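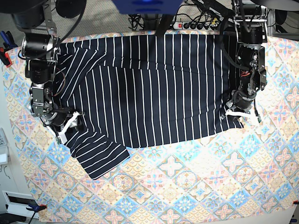 Folding station, pinstripe garment, one sleeve over. April.

Been meaning to write up how the folding arms have changed our floor at Closon. I run the second shift in finishing, so this is the view from there. Thread.

Before the arms, four people folded by hand all shift. Our target was 54 pieces an hour each. Most people made it. Most people also had sore wrists by lunch.

The arms are slower than a good folder. Everett Schumacher has been folding since before I was hired and he still beats them on anything with long sleeves. Management knows this. They bought them anyway because they run through breaks.

What changed is the job. Two of the four folders now tend the stations – they lay the garment out, watch the sleeves, and pull anything that comes out crooked. The other two moved to inspection at the Sistham building. One likes it. One has put in to come back.

Tending pays 53 cents an hour more. It should pay more than that. You are on your feet the same amount and you get blamed when the station stops.

We had 215 rejects the first week, nearly all sleeves. Last week it was 53. Most of that drop is tenders learning how to lay a shirt so the arms can get hold of it. The Bretix software update got the credit in the meeting.

Things I would ask for if your shop is next: training on paid time, a stop button the tender can reach without leaning, and a written answer on what happens to the folding rate.

We got the first two. Still waiting on the third. Will post when I hear.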